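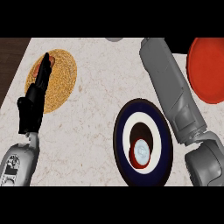
Le plan de travail en simulation, pince gauche au-dessus du set tressé.

Carnet > Téléopération > Journal
15/05/2024, par l'équipe Sullus
Dernière mise à jour : juin

Journée passée sur la tâche de la cuisine, entièrement dans Clarkular. Le comptoir en marbre blanc est resté tel quel, avec l'assiette à bord bleu marine devant et le petit récipient rouge dedans. Je pilote les deux bras à distance, un bras maître dans chaque main.

Le matin, 31 démonstrations gardées. La main gauche me pose encore problème. Les doigts noirs sont longs et, dès que la pince passe au-dessus du set, ils cachent presque tout le petit objet rouge rosé. J'ai pris l'habitude d'arriver plus lentement et de marquer un arrêt avant de fermer.

Après le déjeuner, j'ai baissé le gain du poignet droit, qui partait trop vite. Repris ensuite jusqu'à 50. Le jeu complet monte à 492 épisodes ; Dalsgaard en demande 864 avant de lancer l'entraînement.

Mal à l'épaule en fin de journée. Demain, régler la hauteur du siège, relire les épisodes du matin et supprimer ceux où j'ai hésité trop longtemps. Écrire aussi à Brikico pour la poignée gauche, dont la gâchette accroche.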